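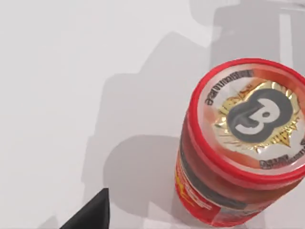

Print this page
E-mail this to a friend

I've been making jam since I was tall enough to reach the hob, and in all that time I've managed with one pan, my gran's, which had a handle that swung about and a base with a dip in the middle like an old mattress. Everything caught in the same place. Last June I burnt a whole batch of gooseberry on that dip and decided enough was enough, so I went shopping. What I ended up with was the Rodamon preserving pan, and I've now had it through strawberries, gooseberries, a silly amount of plum and two goes at marmalade. Time to write it up!

First off, it's big. I knew it would be big, the box was big, but I hadn't thought about where it was going to live. It doesn't fit in any cupboard in my kitchen. For a while it sat on top of the fridge with the tea towels in it, and now it hangs off a hook in the back passage next to the coats. If you've a small kitchen, get the tape measure out before you order. I didn't and I had words with myself.

The base is the reason to buy it. It's thick and properly flat, and it spreads the heat so evenly that I had to relearn when to stir. With the old pan I stood over it like a guard dog from the moment the sugar went in. With this one you can turn round and see to the jars in the oven, or let the cat out, and come back to find everything just as you left it. I did a strawberry batch while on the phone to my sister-in-law Sheena Yule (she rings when the pan's on, every single time) and nothing stuck. Not a speck.

It does take longer to get hot, mind. That's the price of a thick bottom. On my gas hob it comes up nicely enough on the big ring, but I borrowed Sheena's kitchen for one lot of marmalade and her electric one was painfully slow. We'd drunk a pot of tea and started another before it got to a rolling boil. Once it's there it holds beautifully, and you'll need to take it right off the ring when you're testing for a set, or it'll carry on bubbling away behind your back while you're poking at a saucer.

The sides slope outwards, as they should on a jam pan, so there's plenty of width at the top for the steam to get away. I think my plum set faster than it ever has. Could have been the plums. There are measuring marks up the inside, stamped in, and they're easy to read when the pan's clean and impossible when it's full of blackcurrant. I go by the wooden spoon anyway: a notch for where we started, then boil till it's down by a third for chutney.

Now the handles. There's one long one that goes over the top, bucket fashion, and a little helper on the side for tipping. The helper is brilliant. It means you can pour, with a cloth and a steady arm, straight through a wide funnel, and I've stopped dripping jam down the front of the cooker. The top handle I'm less keen on. It's meant to stand up by itself, and it does for the first ten minutes or so, then somebody knocks it and down it comes against the hot side. I've had one decent burn off it. My neighbour Mounir Mahrous has the Nelton pan, which has a notch to keep the handle upright, and I'm a bit jealous of that notch. His is thinner underneath though, and he says his quince caught last autumn, so you pays your money.

The lip is good too — neat on one side only, so left-handers might grumble. I'm right-handed and married to a left-hander, and he's let off pouring, which suits him.

Cleaning is easy if you do it straight away and a misery if you don't. Hot water, leave it half an hour, and even marmalade peel slides off. I left it overnight once after a late session and had to boil it up with bicarb. It says you can put it in the dishwasher. You'd have to take both racks out of mine, so I can't tell you.

One small moan about the booklet that comes with it. The recipes are dreadful. The damson one has nowhere near enough water and the chutney tells you to add the vinegar at the end, which made me laugh out loud. Ignore the lot and use whatever you've always used. I'm loyal to a stained old copy of a Women's Institute book with the back cover missing, and I add the lemon juice by eye.

Would I buy it again? Yes, I would, grumbles about the handle and all. It's heavy, so if your wrists aren't what they were, have a go at lifting one in the shop first and remember it'll be full of boiling sugar when it matters. I got mine from Sunby, the cookshop by the bus station, and they let me heft it about at the counter for as long as I liked. Four stars from me. I'd have given it 5 with a notch.

Next up is the green tomatoes, if the blight doesn't get to them first.

Print this page
E-mail this to a friend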